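Ornau Football Club
Lametti Park: Pre-Match Ground Safety Checklist, With Comments
Inspection date: 02/10/2025
Fixture: Ornau v. Skavport, league, evening kickoff
Permitted capacity: 3,955

Key: OK = passed. ADV = passed with a comment, to be looked at before the next home game. FIX = must be put right before the gates open. N/A = not in use for this fixture.

Items marked FIX were rechecked at the second walk and the result is given in the comment. Comments from the May inspection are carried over where the item is still open.

1. Playing surface and surrounds

1.1 Surface free of holes, ruts and standing water: OK
The goalmouth at the river end was reseeded over the summer and has taken well. A little soft by the near corner flag. No standing water.

1.2 Sprinkler heads fully down and covered: FIX
One head on the halfway line was sitting proud of the turf. Cover reseated and checked by foot. Cleared at second walk. The same head was reported in May, so the spring probably needs replacing.

1.3 Goals anchored, net hooks closed, no sharp edges: ADV
Both match goals are firm. The back stanchion at the river end has surface rust near the base. Sand and paint.

1.4 Portable goals removed and chained: OK
All portable goals are behind the groundskeeping shed, face down, chained through the crossbars. Key on the board in the office.

1.5 Corner flags, posts and bases: OK

1.6 Run-off between touchline and barrier clear: FIX
Two ad boards on the main stand side had been set too close to the line. Moved back to the painted marks. Whoever puts the boards out needs to use the marks and not the edge of the grass, which has crept outward. Cleared at second walk.

1.7 Dugouts: roof panels, seats and bolts: ADV
Visiting dugout has a cracked roof panel at the end nearest the tunnel. Taped on both sides, no loose pieces. The replacement panel was ordered from Goossens with the turnstile parts and hasn't arrived.
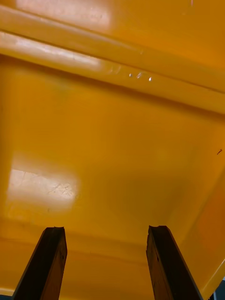

The tape will hold for this fixture and has been pressed down again along the full length of the crack. If the panel has still not come by the next home game, the last seat at that end should be taken out of use.

1.8 Tunnel canopy extends and locks: OK
Stiff on the last section. Push from the side and not from the front bar.

2. Stands and terraces

2.1 Main stand, seats secure: ADV
Four seats in row G rock on their brackets. Tightened by hand and usable. They need new washers.

2.2 Main stand, aisles and stair nosings: OK
Yellow edging repainted since May. Previous comment closed.

2.3 Handrails and crush barriers: OK
Push test done on every barrier on the home terrace. No movement. The annual load test is a separate document and is in date.

2.4 Home terrace, steps and surface: ADV
Moss on the lower steps behind the river end goal, where the stand roof keeps the sun off. Brushed and treated. Stewards in that section should be told it may be slick if it rains before kickoff.

2.5 Away section, segregation line and netting: OK
Skavport have been allotted 200 tickets and have confirmed they will all be used. Netting is tied down at both ends. The gate in the segregation fence opens freely from either side and must have a steward on it throughout.

2.6 Accessible viewing area: OK
Ramp clear, drop rail working, line of sight good over the new ad boards.

2.7 Roof sheets and guttering, visual check from ground level: ADV
Gutter on the back of the main stand has come away from its bracket above the ticket window. It isn't over a public walkway when the barrier is out. Put the barrier out.

3. Gates, turnstiles and exits

3.1 All exit gates unlocked and staffed before the public enter: OK
To be signed again by the duty safety officer on the night.

3.2 Turnstiles turn, count and release: FIX
Turnstile 3 was counting twice on some entries. Reset and tested with 15 passes, all counted correctly. Cleared at second walk. If it goes wrong again on the night, close it and send people to turnstile 4. Don't try to correct the count by hand.

3.3 Exit routes clear to the street: FIX
Pallets had been left behind gate C again. Removed. Gate C is the main way out for the whole home terrace and nothing can be stored there at any time, including on days with no game.

3.4 Exit signs lit and readable from the back row: OK
The sign over gate B has a new tube.

3.5 Emergency vehicle access: OK
Cones are out on the service road. The bollard key has been tried in the lock.

4. Lighting and power

4.1 Floodlights, all lamps at full output: ADV
One lamp out on the northeast mast. The level on the field is still above the league minimum for an evening game. Access platform needed for the change, to be booked.

4.2 Emergency lighting in stands, tunnel and restrooms: OK
Run on battery for the full test period. No failures.

4.3 Backup generator start and changeover: OK
Started first time and took the load within 10 seconds. Fuel tank topped up after the test.

4.4 Cables across walkways covered: ADV
The cable to the camera gantry runs under rubber matting, which has curled at one end. Flattened and taped. A proper ramp would be better and has been asked for before.

4.5 Public address heard in all sections: OK
Weak in the restrooms under the main stand, but the words can be made out. Evacuation message played and understood in all other areas.
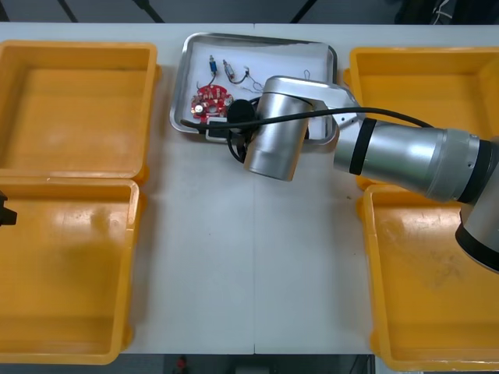

Yellow bins and a steel tray on a white work table.

5. First aid and medical

5.1 First aid room unlocked, clean, heated: OK
Heater was switched off at the wall. Now on.

5.2 Defibrillators charged, pads in date: FIX
The unit in the tunnel was fine. The unit by the main entrance had adult pads that go out of date this month. Swapped for the spare set, and a new spare ordered. Cleared at second walk.

5.3 Stretchers, one at the tunnel and one at the first aid room: OK
Straps checked.

5.4 Dressings, ice packs, gloves: ADV
Enough for this fixture. Ice packs are low and should be reordered on the same form as the pads.

5.5 Doctor and ambulance crew confirmed in writing: OK

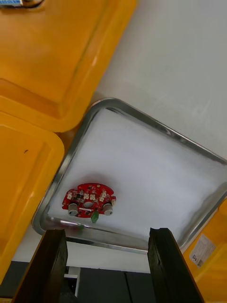

SECTION 6: FIRE, FOOD STANDS AND WASTE

6.1 Extinguishers in place, sealed, gauge in the green: FIX
The extinguisher from the river end food stand was being used to prop open the storeroom door. Put back on its bracket. Seal and gauge both good. Cleared at second walk.

6.2 Fire blankets at each fryer: OK

6.3 Gas bottles outside, upright, chained: OK
Spare bottle moved to the cage. The cage padlock is stiff and needs oil.

6.4 Storage under stands clear of anything that burns: ADV
Mostly clear. There are old program boxes in the space below block A. They are away from the heaters and the door is kept locked, but they should go to recycling this week. Same comment as in May.

6.5 Trash cans emptied and not against exit doors: OK

6.6 Search tables and surrender bins at entrances: OK
One table at the away turnstiles has a weak leg lock. Keep it against the wall.

7. Stewards and control room

7.1 Steward numbers meet the plan for this crowd: OK
Two short on the first list, made up from the reserve list.

7.2 Radios charged, tested on all channels: ADV
Channel 2 drops out behind the away section. Stewards there to use channel 4 and to be told so at the briefing.

7.3 Control room: plans on wall, log book, phone line: OK
The wall plan still shows the old position of gate D. Corrected in pen. A new print is needed.

7.4 Briefing sheet covers the moss at 2.4, the gutter at 2.7 and the radio channel at 7.2: OK

Result of inspection

All FIX items cleared at second walk. Ground passed as fit to open for this fixture at full permitted capacity.

Still open from May: 1.2 (spring), 4.4, 6.4.

Recheck on the night, before gates: 1.6, 3.1, 3.2, 3.3 and the barrier under the gutter at 2.7. Enter times in the control room log and return this sheet to the club office with the log pages attached.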